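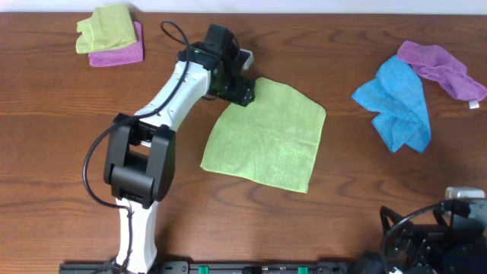

Radu wrote: no no no, not with softener. kills them. mine went like greaseproof paper after one wash, just pushed the water about

Household > Cleaning & Laundry > Microfibre cloths, fold or chuck in a drawer?

plumduster
ok noted, no softener. Wasn't really my question tho. Do you lot fold them? Got two folded so far, green on pink, rest still spread about the table and I've lost the will. Purple and blue are just in a heap. Is there any point, they're CLOTHS

mopandgo
No point. Drawer, shut drawer, done.

teatowel44
Disagree. Fold in half, half again, you get a clean side each time you turn it. Wiping with a scrunched up one just smears. Takes 2 seconds

mopandgo
I fold it when I use it. Why do it twice

teatowel44
because then they fit in the drawer?? Had 15 of the things jammed in ours, couldnt get it open

Skilico
More bothered about the colours. Green kitchen, blue windows, pink bathroom, purple for dusting. Stick to it and you never end up doing the worktop with the loo one

plumduster
See I've been using green for everything as there's more than one of it. oh dear

Radu
wash the lot at 60 and start again. no softener!!

stirkden_liz
60 is too hot for some of them, check the tag. The purple one's got a little white tag on it, can see it from here. Mine all go in at 40

Radu
40 for bathroom ones? grim

stirkden_liz
Been fine for years thanks

mopandgo
I cut the tags off, they scratch. Did a line right across the hob at Plargate (the old flat) and lost a bit of deposit over it

teatowel44
Tag wouldnt do that surely. Grit in the cloth more like

mopandgo
Was the tag.

plumduster
Right well. Folding the greens, blue and purple can go in the drawer as they are. Will look at the tag before the next wash

teatowel44
half a job but ok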